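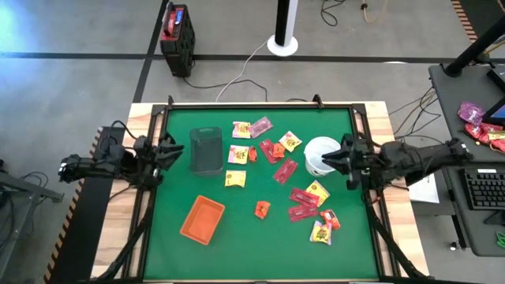
Mesh bin, orange tray, white bucket.

Notes > Household > Greywater and Laundry

Sizing a mulch basin for laundry greywater
29 Apr 2024

The washing machine at the Skultside house has drained to the garden since January. Before that it went to the sewer through a standpipe in the laundry, as most do. I have had enough questions about the arrangement that it is worth writing down the sizing, the pipework and the parts I would change.

First, the rules. Check with your council before cutting anything. Requirements for greywater vary a good deal from place to place, and a diversion that is acceptable on a large block may be refused on a small one. Mine is a plain gravity diversion with no storage. Storing untreated greywater is a bad idea in any case. It goes anaerobic quickly and the smell is considerable.

The load

We do 14 loads a fortnight. The machine is a front loader and I measured its discharge by running the hose into a drum over one full cycle. It came to 37 litres on the normal program. Eco mode uses less, and the towel program uses more than I expected given what the manual claims. I sized everything on the normal program and left a margin for two loads run back to back on a Saturday, which is the worst case in this house.

The pump in the machine empties the drum in short bursts, and the peak flow is much higher than the average. This matters more than the daily total. A basin that can absorb a day's water over a day can still overflow during a spin cycle.

The soil

The ground at Skultside is a sandy loam over clay. I dug a test hole 500 mm deep, filled it twice to wet the sides, then filled it a third time and timed the fall. The upper part drained well. Once the level reached the clay it slowed to almost nothing. That ruled out a deep basin, so I went wide and shallow, with the floor kept just above the clay.

If your soil is clay from the surface, split the flow between several basins. The Gasham block, where I tried an earlier version of this, was heavy clay throughout and one basin was never going to cope. It ponded after every second load and I eventually put it back to sewer.

Pipework

A three-way valve sits on the wall beside the machine at chest height, labelled GARDEN and SEWER. Put it where you can reach it without moving anything. It gets turned to sewer for nappies, for bleach, for anything dyed, and for the whole of any wet spell.

From the valve the line runs up to a vacuum breaker, then down through the wall and out to the garden in 25 mm poly. The vacuum breaker must be the highest point in the run, or the machine can siphon itself empty while it is filling. Do not reduce the pipe below the diameter of the machine's own outlet. Do not fit a filter in the line either. Lint will block it and the pump will be working against a closed pipe.

I used Laizer compression fittings throughout. They are easy to undo for cleaning, although the elbows are bulky and I had to enlarge the hole in the weatherboards to get one through. Fall on the outside section is a steady 1 in 50.

The outlet drops into an upturned pot with a notch in the rim, set on a paver inside the basin. The pot keeps roots and mulch away from the end of the pipe. The air gap under it is 200 mm, and I would not go smaller.

Mulch

Coarse wood chip only. Fine bark mats down and sheds water. The chip breaks down faster than in an ordinary bed – mine has dropped noticeably already – and will need topping up each year. The old material can be forked out and put around ornamentals. I keep it off the vegetable beds.

Detergent

Liquid, low sodium, low phosphorus, no boron. Powders tend to be high in sodium, which damages clay structure over time. The citrus on the downhill side has shown no leaf burn so far. I would not put natives that dislike phosphorus anywhere near the basin.

Changes

The valve handle is stiff and I should have bought the larger body. The exposed poly on the north wall needs a cover before summer. I also want a cleanout at the first bend, as the only way to rod the line at present is to undo the vacuum breaker and go in from the top.

Related posts
Reading a percolation test
Replacing the tank pump at Ukwood
What went wrong with the Gasham basin
Downpipe diverters compared
Wood chip by the trailer load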